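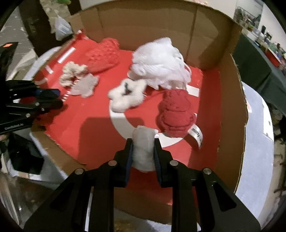
Attachment 1: open carton, red board with white ring inside, right wall torn along the top.

Search tickets Enter keyword or ticket no.

Ticket 326: Bench scale weight not carried into shipping label, Fosstead packing area
Status: Resolved
Opened by: Chukwuemeka Olaniyan
Assigned to: Tanko Omoregie

Reported problem

Labels printed from Pirnport show the weight of the previous parcel. Operator puts a carton on the Isah bench scale, the scale display settles on the right value, the operator scans the order, and the label comes out with the weight from the order before it. It does not happen on every parcel. Worse in the morning when the bench is busy. Rorkumby has sent back a list of weight corrections for March and most of them are from this bench. The other bench uses the same scale model and has no corrections against it.

Already tried on site: restarted the PC, swapped the USB cable, zeroed the scale.

Log

09:10 Omoregie
Connected remotely. Pirnport client is the current version on both benches. Scale is found on COM4 and the driver reports no errors. Asked for a test with a known weight. Display and client agree when the scale is left alone for a few seconds before scanning.

09:40 Omoregie
Turned on serial logging and had Chukwuemeka run 25 orders at normal speed. Labels for 2 of them carried the earlier weight. In both cases the scan came in before the scale sent a stable reading. The client should wait in that situation. It used the last stored value.

10:05 Olaniyan
Confirmed, those were small parcels done back to back. The cartons were already taped, so the operator had no reason to pause. Do you want the scale moved? It is near the heater outlet.

10:15 Omoregie
Leave it where it is for now. Drift from air movement would give a slightly wrong weight. These match the previous order to the gram.

10:50 Omoregie
Compared settings between benches. The good bench has the scale in continuous output mode. The bad bench is in print-on-stable mode, so nothing is sent while the load is settling and the client has no way to tell that the reading is old. Site notes say this scale was replaced in February. The replacement was never changed from factory mode.

11:20 Omoregie
Changes made:
- Scale output set to continuous (menu, then COM, then Cont).
- In Pirnport, "Require stable flag" turned on.
- "Reuse last weight on timeout" turned off. It was on at this bench only.
- Client restarted and profile saved to the station.

First attempt failed with "Invalid frame" on every read. Continuous mode uses a longer data string and the station profile still had the short one. Loaded the profile from the good bench and the error cleared.

13:30 Olaniyan
Ran 40 orders after lunch, checked each label against the display. All matched. When the scan is too early the client now shows "Waiting for scale" and then prints on its own.

13:45 Omoregie
Good. The March corrections need to go to billing as a separate ticket, I can't touch those from here. Please attach the Rorkumby list in its original format, billing will reject a screenshot. Keep serial logging on until the end of the shift, then turn it off or the log file will fill the station drive.

17:05 Olaniyan
Logging off. No mismatches this afternoon. OK to close.

Resolution: scale output mode and station profile corrected. Mode check added to the scale replacement steps.

4 comments
0 shares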